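I gave up buying lunch out in March, and I want to write down how it's going before I forget the early days.

It started with my bank app. I added up every sandwich, every soup, every "just a quick noodle bowl" near the office and got 603 dollars for the winter. For sandwiches! I told my friend Lesego and she laughed so hard she had to put the phone down.

So now I cook on one evening for the next 4 lunches. Rice, roasted carrots, chickpeas, and whatever sauce I'm into (right now it's peanut and lime, and I could drink it). The first batch was way too dry and I ate it anyway, out of spite mostly.
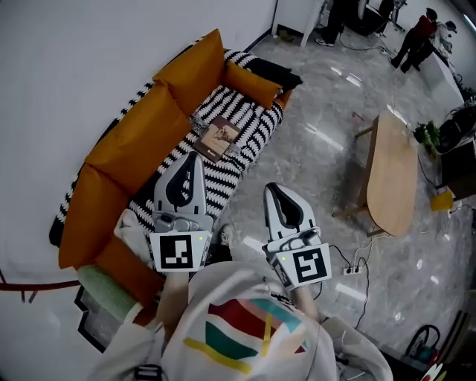 The second batch was better because Thabiso told me to dress the rice while it's still warm. He also told me to stop microwaving the cucumber, fair enough. I've got two glass boxes with lids that really seal and two cheap ones that leak all over my bag, so guess which ones I fight myself for in the morning.

What I miss is the walk. Going out for lunch meant ten minutes of air and a chat with the guy at the counter, and eating at my desk is kind of sad. So I take my box down to the benches by the parking lot when it's not raining - Anel comes too sometimes and steals my chickpeas.

Next up I want to try a cold noodle thing with sesame. If you have a recipe that holds up for a few days in the fridge, send it over!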